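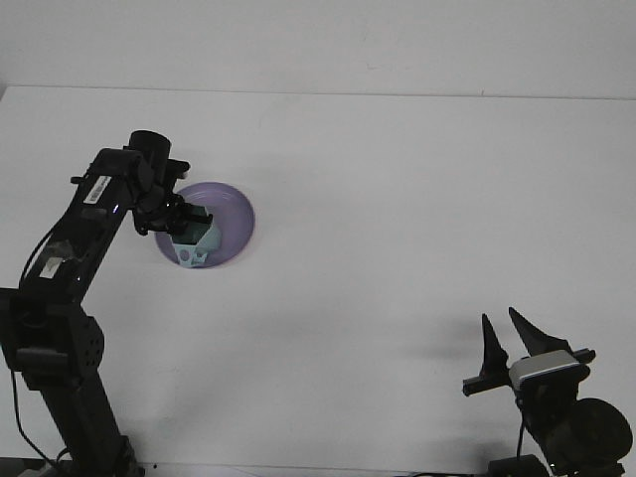
Photo: Liis Lūse

October, 9:40 p.m.
Posted by Arif Thambiah

Willy Geerts wrote:
> Does anyone know if Milow are keeping Górecki at second base?
> I heard Bendus asked for him and offered two pitchers.

As far as I know he is staying through the winter. Bendus did ask, and Milow wanted a catcher included. The talks stopped there. Górecki hit .174 against left-handers, so I can see why they would listen, but he also played every inning of the last 33 games and they have no one else for the position.

The bigger question is first base. Mwakyusa has not signed yet. She told Luminița after the final that she wants two years, and the club has only offered one. Stukmont have room on the roster and could match it.

Attendance for the final was 627, which is on the league page now. The page still has the wrong winning pitcher.

Willy, if you have the box score from the second Bendus game, please send it to me. My copy is missing the last two innings.

Arif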